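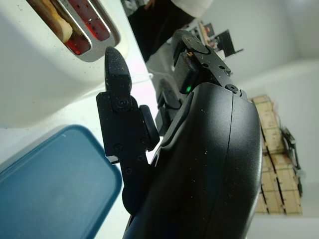
Zaragoza, 29 de abril de 2019

La campaña de Halloween empieza en septiembre para las tiendas, pero en Hitent los patrones se cierran cinco meses antes. Jadwiga Kalinowski dirige el departamento de patronaje de la empresa, dedicada al alquiler y la confección de disfraces de personajes televisivos. Esta semana su equipo termina las fichas técnicas de la colección basada en la serie Luneo.

«La licencia fija la paleta, el logotipo y el largo de la capa. El resto lo decidimos nosotros», explica. El resto es, sobre todo, el tallaje. Un traje de alquiler tiene que servir a cuerpos muy distintos a lo largo de una temporada, de modo que los costados llevan pinzas desmontables y la cintura un canal interior con goma de ojales. «En la venta directa eso no se hace, porque encarece la prenda y el cliente solo la usa una noche.»

El catálogo actual reúne 386 referencias, de las que 138 son personajes con licencia. Kalinowski prefiere no hablar de los más pedidos. Sí admite que un famoso con peinado reconocible vende más que uno con ropa reconocible: «La peluca resuelve la mitad. Si además hay que acertar con una chaqueta concreta, el margen de error se estrecha y suben las devoluciones.»

Las pelucas son precisamente la partida que más ha cambiado. Hasta el año pasado se montaban sobre casquete cerrado; ahora se utiliza Plirklow, una base de malla elástica que admite lavado a 30 grados. El cambio lo propuso Bahman Mousavi, responsable de mantenimiento textil, después de comprobar que el casquete anterior se deformaba en la secadora. «Perdíamos piezas con la fibra todavía en buen estado», recuerda Kalinowski. «Ahora la fibra cae antes que la base.»

Con las máscaras de látex el criterio es otro. No se alquilan, se venden, y cada modelo sale en una tirada mínima de 700 unidades. El molde lo hace el taller Dehghan a partir de un modelado en arcilla, con un espesor uniforme salvo en la nariz y las orejas – las zonas que primero se rasgan – donde se aplica una capa adicional. Para las caricaturas de personajes públicos, la empresa consulta antes con su asesor jurídico, Vangelis Dimitriou. «Nos ha parado dos modelos. No voy a decir cuáles.»

Queda pendiente la capa de la protagonista de Luneo, que en pantalla arrastra por el suelo. La versión de alquiler termina a la altura del tobillo y lleva un dobladillo termosellado. El titular de la licencia pidió el largo original. «Mandamos la ficha con las dos medidas y un informe sobre tropiezos», dice Kalinowski. «La respuesta tiene que llegar antes de que encarguemos el tejido.»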